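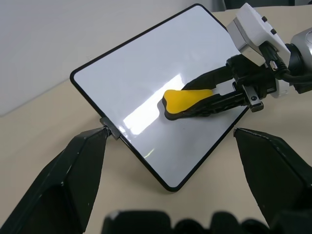 4. What the daily meeting can and cannot be credited with

4.1 The claim

The case for the short daily meeting in front of a board is usually made in one of two ways. The first is by testimony. A manager explains that before the meetings were brought in, staff did not know what was going on, and that afterwards they did. The second is by a pair of numbers, one from before and one from after, with the second lower than the first. Privach, which sells training in the method to food producers and small distributors, uses both. Its guide for new clients says that a ten-minute meeting "pays for itself within the first month", and supports this with results from firms that had already bought the training.

We do not doubt that some of these firms did better after the meetings began. Our question is whether the meetings had much to do with it. The material reviewed in Section 2 does not settle the matter, for the plain reason that hardly any of it follows a workplace where the meetings were not held. A firm that pays for training is a firm whose owners have decided that something must change, and owners in that state of mind tend to change several things at once.

4.2 The sites

Eleven sites would have made a tidy sample if they had all been the same sort of place. They were not. Of the 11 depots and kitchens that agreed to let us read their dispatch records, two closed their night shift partway through, one moved to a new building, and one had been holding a meeting of its own kind for years under a different name. We kept all of them in the general description and left these four out of the comparison. The rest of this section leans heavily on a single site, the Zacharopoulos bakery's depot at Detholm, where the records were the fullest and where we were allowed to sit in on the meetings for the whole of the study period.

Relying so much on one depot is a weakness and we would sooner say so here than leave it to the limitations. Detholm is busier than the other sites, its staff stay longer, and its manager was in favour of the meetings from the start. If the method works anywhere, it ought to have worked there.

4.3 What was counted as late

The Detholm records for the study period hold 3,231 orders. Each carries a promised time and a time of leaving the depot, entered by whoever loaded the van. Under the rule in force at the beginning, an order was late if it left after the promised time by any margin, and 680 orders were late on that rule across the whole period.

In February, shortly after the meetings had started, the rule was changed. An order now counted as late only if the customer had not been warned. The reasons given for this were sensible enough. A café that has been told its bread will come after opening can plan for it, and a café that has not been told cannot. But the change had a predictable effect on the chart that was drawn up for the owners, and this chart is the one that later appeared in Privach's list of successes. The line falls steeply in the month when the rule changed and stays low afterwards.

When the old rule is applied to the whole period, most of the fall goes away. There is still a slight drift downwards, which begins several weeks before the first meeting was held. We asked what else had happened in those weeks. A second loading door had been repaired, and the largest customer had moved its delivery to later in the day. Either could account for the drift. We cannot separate them with the records we have, and we are suspicious of anyone who says they can.

It may be objected that warning the customer was itself a product of the meetings, and that the new rule therefore measured the very thing the meetings were meant to improve. We considered this at some length. The difficulty is that warnings were not recorded before the rule changed. The number of customers warned in the earlier months could have been high or low. The people who made the calls gave us different accounts of how often they had made them, and two of them changed their minds between the first interview and the second.

4.4 The board as an object

Much of the writing on the method treats the board as its active part. Staff are said to "own" what they have written on it, and the physical act of rubbing out a finished job is given a good deal of weight. Privach's guide runs to around 2,000 words on this point alone, which is more than it gives to what should be discussed.

The equipment is ordinary. Figure 3 shows a board with nothing written on it, rounded at the corners and thinly framed in black, with an eraser that has a yellow foam top and a black base. Such an object does very little by itself. A board has no view on whether a driver is off sick. What is put on it depends on who holds the pen, and at all of the sites where we watched a meeting the pen was held by the same person nearly every day.

This matters for the idea of ownership. At Detholm the shift leader arrived early and wrote up the jobs before anyone else came in. The meeting then consisted of the shift leader reading them out. Staff listened, sometimes asked about a route, and left. When we asked loaders afterwards to tell us what had been on the board, they could usually name the jobs that concerned them and seldom any others. They could do this equally well on days when the meeting had been cancelled and the jobs were given out by word of mouth at the loading door.

Nor did rubbing out have the effect claimed for it. Jobs were rarely rubbed out as they were finished. Most stayed up until the next morning, when the whole board was cleared in one go to make room. A few items that had become awkward – a complaint about a broken trolley, a question about holiday cover – were written up more than once and then quietly stopped appearing. Whether they had been dealt with was not something the board could tell us, and it was not something the staff agreed on either.

4.5 The comparison with software

Some of the sites used Zostano, a shared job list that staff read on a phone or on a screen near the door. Those who sell the daily meeting tend to say that a list of this sort is no substitute, on the grounds that people look at a screen without taking it in. Those who sell software say the reverse, and point out that a list can be read by a driver who is already on the road.

Our records give little comfort to either side. The Zostano sites did no better and no worse than the board sites once orders are judged by the old rule, and the spread within each group is wider than the gap between them. One of the Zostano sites had the best record of any in the comparison and another had nearly the worst. The better one had a full set of drivers throughout. The other was short of drivers for much of the period, and this seems to us a likelier explanation than the way the jobs were displayed.

We would add that the distinction was less clear in daily life than on paper. Two of the Zostano sites also had a board, kept for telephone numbers and van keys, and people gathered by it in the morning. Two of the board sites sent photographs of the board to drivers by text message. If a driver reads the day's jobs from a photograph while sitting in the van, it is hard to say which method is being tested.

4.6 What staff said

Staff at Detholm were, on the whole, mildly in favour of the meetings. They liked hearing who was in and who was off. Several said the meeting was the only time in the day when they saw the office staff. These are decent reasons for having a meeting and we would not wish to talk anyone out of it. They are different reasons from the ones in the guide, and they do not bear on whether bread arrives on time.

Those who disliked the meetings mostly disliked the hour. The meeting was held at the start of the early shift, when the first vans were already being loaded, and the loaders felt that it took them away from the work it was supposed to help. The shift leader moved it later for a short time and then moved it back after attendance fell. We have no records good enough to say whether the vans left any earlier in the weeks when the meeting was later. The few entries we do have point both ways.

One further caution applies to the interviews. We were introduced at Detholm by the manager who had brought the meetings in, and we were given tea in the manager's office. It would be surprising if nothing of this had reached the people we spoke to. The replies collected at the other sites, where we arrived with no such introduction, were cooler in tone and also a good deal shorter, and we have treated both sets with the same reserve in the section that follows.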